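A toolbox should be light enough to carry
A conversation with Samran Wannasri about the things between the kitchen and the workshop

Samran Wannasri asks me to take off my shoes and then asks if I want tea or water. His flat is on the third floor, above the tram line in Gurnberg, and when the tram passes the spoons make a small sound in the drawer. He has lived in it for 18 years. I had expected that a man who teaches other people to put their things in order would have very few things himself, but the shelves in the corridor are full to the ceiling.

"People are disappointed when they see it," he says. "They think I will have one chair and one cup. I like things. I only want to find them again."

Wannasri is 44. Before he started to work with households he was in the storeroom of Gelutis, a shop for screws, paint, rope and garden goods which closed when the owner retired. There he learned, he tells me, to hate the word "various". The storeroom had a shelf with this word written on it, and everything which had no other place went there. Once he searched on it for a whole afternoon for a hinge, and he found the hinge the next morning in the box for hinges.

He now goes to people's homes, mostly for half a day. He doesn't do wardrobes and he doesn't do papers. What interests him is a kind of object which he calls "the middle things". I ask him to explain.

"In a home you have kitchen things and you have workshop things," he says. "With the kitchen things there is no problem. A pot knows where it lives. With a big saw also there is no problem, it goes in the cellar. But then you have the scissors. You have the tape, the string, the small torch, the bag where you put the onions and then later the clothes pegs. Are they kitchen? Are they workshop? They travel. In the evening they are all on the table."

So it is with the table that he begins. When he comes to a household, he asks them to clear one big table completely, and then to bring to it all the middle things they can find in 40 minutes. He sits down while they do this and he doesn't help. I say that it sounds a little comfortable for him, and he laughs.

"Yes, I drink their coffee. But if I bring the things, then they are my things on their table. If they carry them, they remember from where. They say, oh, this was behind the bread. It was behind the bread for four years and they never thought that it was strange."

I want to know if the table must be of a special kind. He thinks about this longer than about my other questions. A plain surface is better than a busy one, he says, and a tablecloth is bad, as small parts roll into the folds. His mother had a table with a pattern of leaves, and a needle on it was as good as lost. Grey stone, or something which looks like stone, he finds pleasant to work on, but if the pattern is strong he puts a sheet of white paper on one corner for the very small pieces. He also likes a table which has something behind it, a wall or a panel, so that nothing falls down at the back.

"And space between the things," he adds. "This is important. People make a mountain in the middle. In a mountain you see only the top. Spread them out, use the whole surface, let every thing have a little air around it. Then you can look."

The looking takes longer than most people want. Wannasri doesn't allow any boxes or bags to be opened in this part. He asks the family to stand on different sides of the table and to say aloud what they see and who used it last. Sometimes there is an argument. At the home of a Mrs Hoxha, in a street near the river, two grown sons discovered that each of them had bought the same pair of pliers, and that each believed the other had stolen his.

"She was so happy," he says. "She had listened to this for one year. She took one pair for herself and put it in her bag, and that was the end."

I ask about the groups. In every book on the subject which I have read there is a system with colours or letters. He has tried some of them, he says politely, and they were good for people who like systems. His own way is to ask where a person is standing when he needs the thing. The things used standing at the cooker make one group. The things used on a ladder make another. The things used sitting on the floor in front of a broken cupboard go into the toolbox, and this last group is usually much smaller than the family thinks.

"A toolbox should be light," he says. "If it is heavy, you leave it in the cellar and you turn the screw with a kitchen knife. I have seen so many kitchen knives with the point gone. So I take out everything you don't use in the flat, and the heavy hammer goes down. Then a child can carry the box, or an old person, and then it is really used."

For the same reason he prefers plastic to metal in a flat. A metal box is beautiful, he agrees, and his own father had a green one with trays which opened like stairs. But it scratches the floor, and it makes such a noise that you don't want to bring it out in the evening. He likes a lid with a curve in it, because there is then room for a thing that is a bit too tall, and he likes a handle which is part of the lid and can't get lost. As for the colour, he has an opinion that surprises me.

"Take a soft colour. Peach, light blue, what you like. Everybody buys black or dark grey, and then the box goes into a dark cupboard, and you look for a dark thing in the dark. Also, I noticed that people leave a friendly box in a place where they can reach it. They are not ashamed of it."

We come to the bags. Wannasri is a great friend of mesh and netting, and he has it in the corridor in several sizes, hung on hooks. You can see what is in it without opening it, it lets the air through, and it weighs nothing. He uses it for sponges, for garlic, for the spare wheels of a curtain rail. The fine kind is for small parts, the wide kind for what must dry. He warns me, though, against mesh for anything with a hook or a sharp end - picture hooks, for example, hold on to the net and to each other, and in the end you cut the bag.

"My wife doesn't like the bags," he says. "She says it looks like a fishing boat. So we agreed, the corridor is mine and the bedroom is hers."

Since he left the storeroom he has worked in 163 homes, and he keeps a notebook with one page for each of them. He lets me read some pages, with his hand over the names. There is almost nothing in them about furniture. He writes what was on the table and where the family finally put it, and when he comes back after some months he writes where it is by then. The scissors move most. He has stopped fighting with the scissors. Now he tells people to have one pair in each room and to tie a ribbon on the pair that belongs to the kitchen.

I ask if he throws much away. Not so much, he answers. Dried glue goes, and keys for which there is no lock. He doesn't press anyone about the rest. There is a repair evening in the Adness hall every month, and they take good tools, so he carries there what people have double. In May, when many people move, he goes by tram with a rucksack and the other passengers keep a distance from him.

What does he find difficult himself? He gets up and shows me a drawer in the kitchen. In it there are rubber bands, a candle, a tin with buttons, part of a bicycle bell. He closes it again quite fast.

"I know," he says. "It is 'various'. I do that one at New Year."

Before I leave he wants to give me some advice for my own home, although I haven't asked for it. I should do one table and stop. I shouldn't start with the cellar, as all people do when they have a free morning and much energy, and then they sit in the cellar at noon with everything on the floor and no energy. If I get tired in the middle, I may leave all the things lying on the table until the next day, but then we have to eat somewhere else, and this, he says, is a very good reason to finish.

He also tells me to put the toolbox on the table with the other things from the beginning, at the back, where it doesn't disturb. I should leave it closed. When the middle things are in their groups, I may open it, and I must take everything out of it before anything new goes in. He has met people who only put things into a toolbox, from the day they bought it, and had never once seen its bottom.

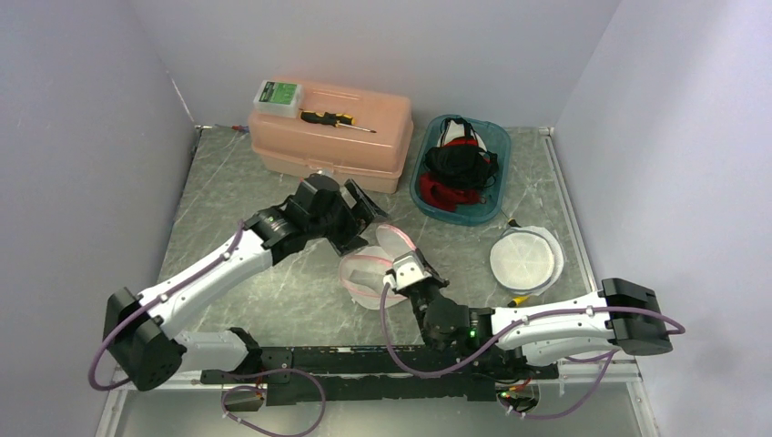 As for the lid, he asks that it should close without pressing. If I have to lean on it, something is in the box that belongs in the cellar, and I should take it out the same day. He says this while he is looking for my umbrella, which he has hung on one of the hooks in the corridor, behind the garlic. He finds it at the second try and holds the door open for me with his foot.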